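Blog > Grumbling > Code club

Our code club has a robot arm now, in the sense that Soveck has lent us the login to one. It lives in a simulator, in a pretend kitchen, and the members are meant to spend the term teaching it to tidy up. I went along to help and came away with doubts. 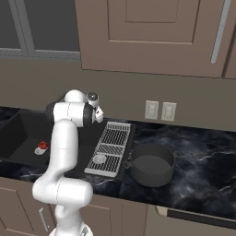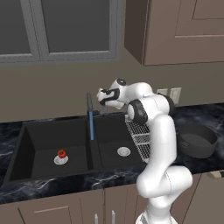
The red thing in the sink is what the fuss is about in the first two.

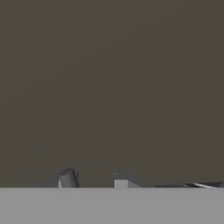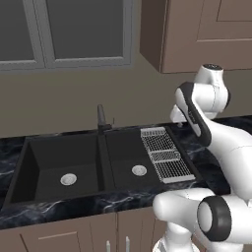
The plan is borrowed from the Stundton league. Each team steers the arm through a job over and over, saves the good runs, and trains a model to copy them. The league suggests 800 runs per job. The teams from Chow apparently turned up last year with 2659, and I would like to know when those children slept.

My first complaint is that it's dull. Six pupils to a screen means one steering and five eating crisps. Back when we did wheeled buggies they fell off tables and everyone learned something about tables. A simulated arm that misses can be reset with a key press, so they press the key and carry on missing.

My second is the scoring. Udatska, the software we've been told to use, gives marks for finishing and takes none off for flailing about on the way. One group worked this out in an evening. Clever of them, but I wouldn't let the result near my own washing up.

And then there's the money. The login is free until August. After that it's some £4000 a year, for a club that can't replace its kettle. I asked what the discount was for schools and was told that was the discount.

I will admit the training side went better than I expected. Two of the quieter ones got properly stuck into why their model did well on the runs it had seen and badly on new ones, and they argued about it right up to half past five. You could have that argument with a spreadsheet, mind you, and I've said so.

I've agreed to keep going until the league heats. If they come back wanting to build something with actual screws in it, the buggies are still in my loft.

Filed under: Schools and clubs, Robots, Moaning

We use cookies to remember your settings. Accept | Manage choices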